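Ultbridge, 6:40 a.m.

Second week of the sourdough log. Kitchen at 66°F overnight, so the bulk rise ran long again. Batch: 500 g bread flour, 300 g water, salt at 2 percent, starter from the Drarkau jar. Dough stiff at first mix – folded twice, then left covered until the sides pulled clean.
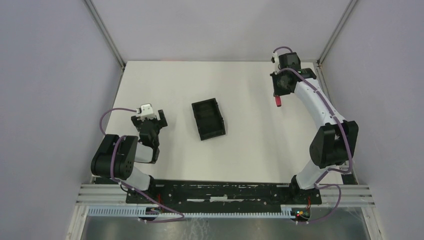 *White table, pale walls.*

The Skavach flour takes up more water than the old bag did. Next batch goes up to 1,000 g flour in two loaves, with the water raised a little and the salt percentage kept the same. Crust from yesterday was too thick on the bottom. Will move the rack up one slot and put a sheet pan under the pot. Need to buy rice flour for the basket.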